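Skimuldale Kids' Daypack

Home / Bags / School and Day / Skimuldale Kids' Daypack

The Skimuldale is a full-size school backpack for primary students. It takes an A4 document wallet flat, a lunch box, a drink bottle and a jumper, and it still closes when the jumper has been stuffed in by a six-year-old.

Cillari has made the Skimuldale for four seasons. The current version has a wider opening than the last one and a heavier base panel. If you bought the earlier bag, the straps and buckles are the same and spare parts will fit both.

Colours: Pink, Navy, Bottle Green, Charcoal
Size: One size, suits most children from Prep to Grade 4
Main compartments: 2
Warranty: 2 years

Fabric and lining

The outer is a tightly woven polyester with a coating on the inside face. It will keep out a shower on the walk from the gate to the classroom. It is not a dry bag, and in steady rain the zips will let some water through. We sell a rain cover separately.

The lining is light grey in every colour of bag, so a lost library card or a bus pass shows up at the bottom. There is a name panel inside the front pocket that takes ordinary laundry marker.
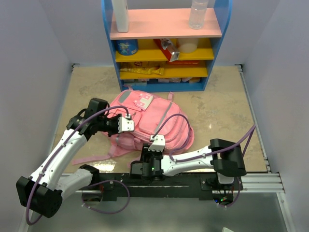 Shoulder straps are padded and set slightly closer together at the top than on our adult bags, which stops them sliding off narrow shoulders. The chest clip moves up and down and can be taken off completely. Most Prep children can't manage the clip on their own at first. Leave it off for the first term if it causes trouble.

Fitting

Put the bag on your child with the usual load in it. The top should sit level with the shoulders and the base should rest above the hips. Pull both straps down evenly until the back panel sits flat. If the bottom of the bag is bumping the backs of the legs when they walk, the straps are too long.

If you are between this bag and the Joven, measure from the bony bump at the base of the neck to the top of the hips. Under 32 cm, go with the Joven. It is shorter and has one compartment, but won't take an A4 wallet without bending it.

Washing

Empty the bag and shake it out upside down. Wipe the base first, then hand wash in lukewarm water with a little dish soap. Hang it by the haul loop with all zips open, in the shade. Full sun will fade the Pink and the Bottle Green over a summer. Please don't machine wash – the coating peels and the warranty doesn't cover it.

For banana, use a blunt knife once it has dried and then wash as above.

What customers say

"Second one for our family. The first did nearly 80 weeks of school and the only thing that went was a zip pull, which was replaced." – Candela Prieto

"Good bag. Side pocket is a bit tight for the metal bottle we use, fine with a plastic one." – Corentin Mallet

"Roomy. My daughter can open the main zip herself, which she couldn't on the old bag. Would like a key clip." – Sombat Onsri

A key clip is being added to the next run. Bags sold before then can have one sewn in at our repair bench at no charge, you just pay the postage.

Price and delivery

$47, including GST. Navy and Charcoal are in stock and ship from our Mahawong warehouse. Pink is in stock in small numbers. Bottle Green is sold out until February. Orders placed before midday go out the same afternoon.

School orders are handled by Chalerm Tanasarn. Crest embroidery can be done on the front pocket in a single thread colour, and we need the artwork before we can quote.

Returns are accepted on unused bags with the swing tag still attached. Embroidered bags can't be returned unless they are faulty.

Related items: Joven Junior Pack, Skimuldale Rain Cover, Replacement Chest Clip, Cillari Lunch Sleeve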